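Ticket: bottle recycling, Veltamstead, second floor
Opened by: Lorraine Kerslake
Status: open

Empties are ending up on the floor beside the green mesh bin. Emptied the bin at 15:00 and fitted a new liner. Checked again at 4, same fault. Some coffee bottles among them, caps still on.

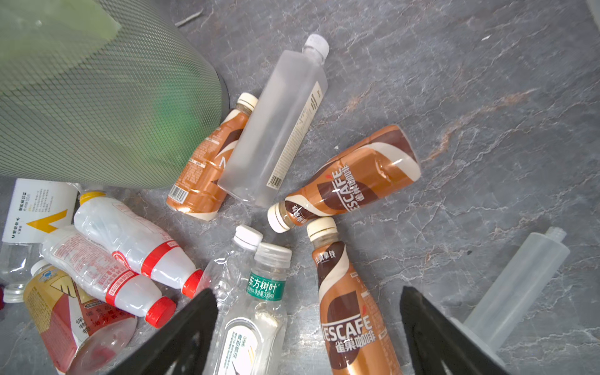

Tane Mudgway replied that the Orkavar collection rejects bottles with caps on, so those need removing before anything goes in the sack.

Action: two extra liners requested from Wedura. Cap notice to go up by the sink. Declan Lockyer to confirm collection time.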